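Drutwood Library District Ends Late Fees, Extends Loan Periods

The Drutwood Library District will stop charging late fees on all books, audiobooks and magazines beginning in September, following a vote by the district's governing board. The decision applies to all branches, including the main library in Drutwood and the smaller locations in Gredby and Ljungberg.

Under the new policy, the standard loan period for books will increase from two weeks to three. Items that have not been requested by another borrower will renew automatically up to two times. Borrowers will receive a notice by email or text message three days before an item is due, and a second notice on the due date itself.

Fees already owed for late items will be removed from borrower accounts before the policy takes effect. The district reports that 3,800 cardholders currently carry a balance from late returns, and that 805 of those accounts are blocked from borrowing. Blocked accounts will be reopened without any action by the cardholder, provided no lost items remain on the record.

Charges for lost or damaged materials will remain in place. An item will be considered lost 42 days after its final due date, at which point the replacement cost will be added to the account. If the item is later returned in usable condition, the charge will be canceled in full. Refunds will not be issued for replacement costs that have already been paid.

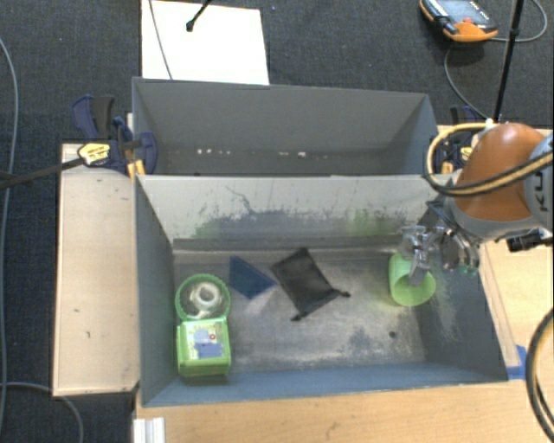
Several residents of Gredby asked during the comment period whether popular titles would become harder to get once the threat of a fee was gone. One wrote that she had waited most of the winter for a single novel and feared the wait would only grow. Another supported the change but asked that new releases be kept on a shorter loan.

The board adopted that suggestion in part. New fiction will carry a 15-day loan period for the first six months after it is added to the collection and will not renew automatically. Borrowers who hold an overdue item with a waiting list will be unable to place new requests until that item is returned, although they may continue to use items already checked out.

Revenue from late fees has fallen in each of the past four budget years as more borrowers have moved to digital titles, which expire on their own. According to the staff report presented with the proposal, the cost of mailing notices and processing small payments has taken up a growing share of the money collected. The district does not plan to reduce hours or staff as a result of the change.

The policy also covers materials borrowed through Getaso, the shared catalog that allows cardholders to request items from neighboring systems. Late fees set by a lending library outside the district will be covered by Drutwood for the first year, after which the arrangement will be reviewed. Interlibrary loans that fall outside the Getaso catalog will continue to follow the rules of the lending library.

Tools, telescopes and musical instruments available at the Ljungberg branch are not included. Those items will keep their present one-week loan period and daily late charge. Meeting room fees and printing costs are likewise unchanged.

Cardholders are asked to confirm that the email address and telephone number on their account are correct before September. Contact details may be updated at any branch desk or through the online account page. Printed copies of the full policy will be available at all branches beginning in August, and large-print copies may be requested at the main library.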